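파도르콤브 작업실의 탁자와 컵

안녕하세요! 10월에 문을 연 파도르콤브 작업실 갤러리에 새 페이지를 하나 더 올립니다. 이번 주제는 탁자예요. 네, 그냥 탁자입니다. 그런데 저는 이 밝은 나뭇결 상판이 너무 좋아서 (정말 매일 손으로 쓸어 보고 있어요) 따로 한 페이지를 만들지 않을 수가 없었어요.

처음에는 짙은 색 상판을 쓰려고 했습니다. 에델트라우트 슈튀버 선생님이 밝은 쪽으로 가자고 하셨을 때도 한참 망설였고, 견본을 7장이나 받아서 창가에 늘어놓고 아침저녁으로 들여다봤답니다. 결국 선생님 말씀이 맞았어요! 밝은 바탕 위에서는 하얀 물건의 그늘까지 부드럽게 살아나거든요. 무늬 없는 컵처럼 수수한 것일수록 더 그렇습니다.

나뭇결 탁자 위의 하얀 일회용 컵. 인쇄 하나 없이 깨끗하고, 도톰하게 말린 테두리가 참 예뻐요. 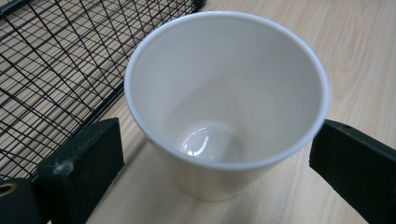
크림빛과 옅은 황갈색이 번갈아 흐르는 상판의 결. 길고 완만하게 물결치는 이 느낌!

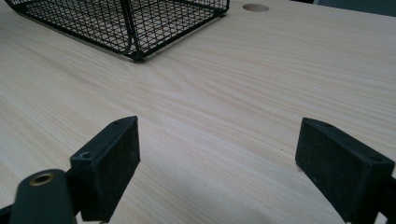 컵 이야기를 조금 더 하자면, 저는 원래 도자기 잔만 고집하던 사람이었어요. 작업실에 손님이 오시면 꼭 잔을 꺼내고, 받침까지 맞추고, 그러다 설거지가 산더미가 되고요. 요즘은 로고 없는 흰 컵을 몇 줄 사 두고 편하게 씁니다. 연필을 꽂아도 되고, 단추나 클립을 담아 두어도 좋고, 물감을 풀 때도 그만이에요. 안쪽이 하얘서 색이 그대로 보이니까 섞는 재미가 있답니다. 수업에 오시는 분들은 컵 옆면에 이름을 적어 두시기도 해요.

탁자는 마른 천으로 닦고, 얼룩이 생기면 꼭 짠 천으로 한 번 더 닦아요. 결을 따라 길게 닦는 게 제 버릇인데, 슈튀버 선생님은 늘 동그랗게 문지르십니다. 둘이 2년째 같이 일하면서도 이것만은 합의를 못 봤어요. 천은 3장을 번갈아 빨아 쓰고 있고요.

작업실에 놀러 오시면 이 탁자에 꼭 한번 앉아 보세요. 햇빛이 비스듬히 들어오는 오후 시간이 특히 좋습니다! 다음 페이지에는 제노우 선반과 그 위에 올려 둔 종이 상자들을 올릴 예정이에요. 상자 정리가 아직 덜 끝나서 며칠 더 걸릴 것 같습니다.

2023년 12월 27일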